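Wrist camera view partly blocked when comparing two grippers

Our laboratory is evaluating two grippers on the same arm, with the camera mounted at the wrist. The padded finger is out of focus and stands directly before the blue box.
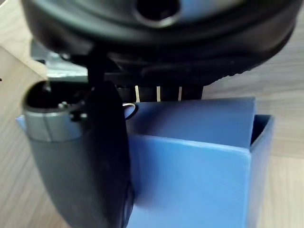
Replies

Bartosz Górecki
Raise the camera bracket and repeat the comparison at three heights. Camera settings should remain fixed - otherwise the results cannot be compared.

Rasa Žukauskas
We use Pernasar mounts. No complaints.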